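学生プロジェクト報告書
作業台まわりの「小物の置き場所」を考える
2026年10月30日

はじめに

うちの班のテーマは、ひとことで言うと「机の上が散らかる問題」です。地味ですよね。でも工作室を使ったことのある人なら、ホチキスを探して引き出しを全部開けた経験が一度はあるはず!私はあります。しかも週に何回も。

そこで、作業台の下に浅い引き出しをつけて、よく使う小物をトレーごとしまえるようにしよう、というのが今回の計画です。班の中ではこの引き出しを「Lamaseo」と呼んでいます(語感だけで決めたので、意味は聞かないでください)。

材料と予算

最初にもらった予算は最大2506円でした。スライドレールだけは新品を買いたかったので、そこに1000円使いました。残りは板とネジ代です。トレーや文房具は、もともと部屋にあったものをそのまま使っています。

レールは木のレールを自作する案もあったのですが、試作したらガタガタで、引くたびに斜めになって止まってしまいました。金属のボールベアリング式に変えたら、指一本ですーっと動きます。この感触が気持ちよくて、班のみんなで意味もなく何度も引いていました。

並べて考える

いきなり寸法を決める前に、入れたいものを天板の上に出して、並べてみることにしました。図面の上だと全部四角になってしまうけれど、実物を置くと「あ、これ意外と場所とるな」というのがすぐわかるんです。天板は枝と葉っぱと赤っぽい花の柄で、作業台にしてはずいぶんかわいいのですが、私はわりと気に入っています。
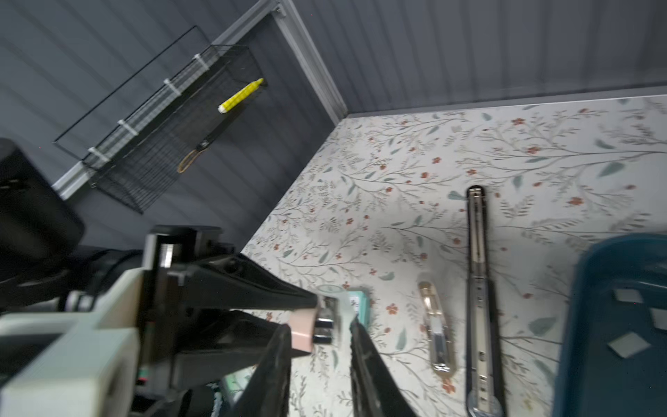

いちばん悩んだのはホチキスの向きでした。真鍮っぽい色の金属製で、見た目はかっこいいのに、場所の決めにくさはなかなかのものです。レールと平行に、奥行き方向へ長く置くか、横に寝かせるか。横にすると手前が全部ホチキスで埋まるので、結局は平行案に落ち着きました。青緑の小さな箱はその隣です。ラベルのある面を手前に向けておけば、引き出しを少し開けただけで中身の見当がつきます。

濃い青緑のトレーは縁が立ち上がっているので、クリップのような細かいものを任せることにしました。縁があると引き出しを勢いよく閉めても飛び出しにくい、というのは紙の模型で確かめてあります(消しゴムのかけらを16個入れて、ばんばん閉めました。楽しかったです)。

うまくいかなかったこと

レールの取り付け穴は小さいのがたくさん並んでいて、どれを使うかで左右の高さがずれます。最初の取り付けでは見事に左右で違う穴を選んでしまい、引き出しが坂道になりました。やり直しのときは、使う穴に先にマスキングテープで印をつけてから固定しました。これだけでかなり楽になったので、最初からやればよかったです。

あと、板を切ったときに10ミリほしかった隙間をとり忘れて、側板をもう一度切るはめになりました。予算がぎりぎりだったので、このときは本当にひやひやしました。

これからやること

引き出しの本体はだいたい形になったので、次は仕切りです。固定してしまうか、動かせるようにするか、班の中でまだ意見が割れています。私は動かせる派です。12月の発表までにはどちらかに決めて、前板も塗り終えるつもりです。色は天板の葉っぱに合わせて、くすんだ緑が第一候補になっています。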